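Soft pads or firm pads for picking up fabric with a hand-held gripper?

Posted in Grippers and end effectors

Paora Hollis
Hello all, I've got a month with two sets of fingertips for our hand-held grippers and I'm having far too much fun with them. The blue pads came first and they're lovely on cloth. I've been squeezing a bunched-up bit of pinky-lavender satin with a black hair tie round it, and satin is a proper test because it's so slippery and it folds a different way each time you let go. 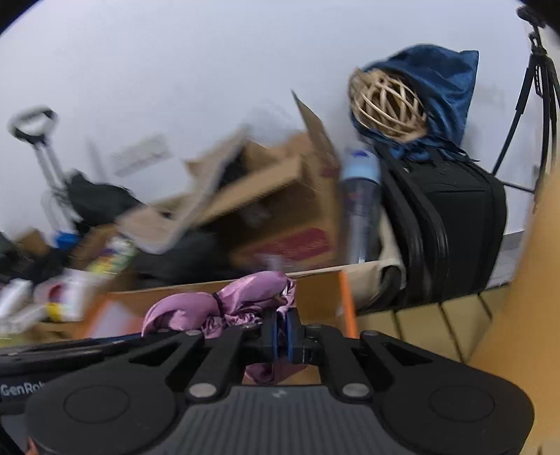 My trouble is knowing what to compare. With a box you either hold it or you don't. With satin I can have a good pinch on one fold while the rest of the bundle hangs down behind the linkage, and I can't decide if I should call that a good grasp. I'm logging everything in Wekmont and so far I have 381 grasps, all marked just pass or fail. The other pads are the firm ones from Cutumport. Has anyone got a fair way of scoring the two against each other? And does it matter that I do it among ordinary household clutter and not on a clean bench?

Fatos Tomić
Great question, and I love that you've gone for satin! I'd drop pass or fail and use 3 scores: held, held but sagging, and dropped. Do 100 grasps with each set of pads, same cloth, same starting heap, and swap pads halfway through the session so your own hand doesn't get better at one of them. Mine certainly did - my second afternoon looked brilliant until I went back to the first set and those scores had gone up too.

Keep the clutter. A clean bench tells you about the pads, but a busy table tells you how wide you can open before a finger knocks into the thing next door, and that's where I changed my mind about firm pads. I like a table with a few heights on it. A low box of small bits, something fluffy, a tall jug with a handle, a drinking glass. Open wide on the way in and look at where the tips point, as they angle inwards and reach the edge of the table sooner than you'd think.

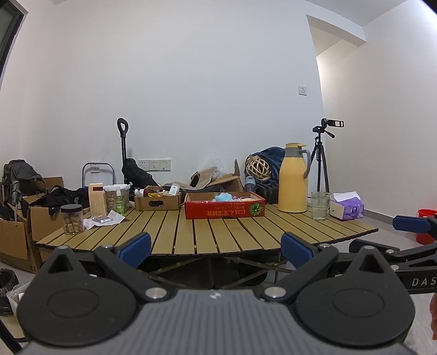
Pads open in front of the slatted table, second gripper on the right.

If you have 2 grippers to hand, don't mix their results in one list. Give each its own sheet even if they look identical. I had one with a slightly stiffer pivot and it spoiled a whole Wednesday of numbers.

Olatunji
firm pads are rubbish on satin, fine on cardboard. wipe them first though

Paora Hollis
Thank you both! The sagging score is just what I was missing. I've added it in Wekmont and I'll go back through the old clips tonight. Fatos, did you score the sag by eye or measure how far the cloth hung?

Fatos Tomić
By eye, from the gripper camera. If the lowest fold dropped behind the linkage arms I called it sagging. Do post your numbers when you have them, I'd like to put them next to mine.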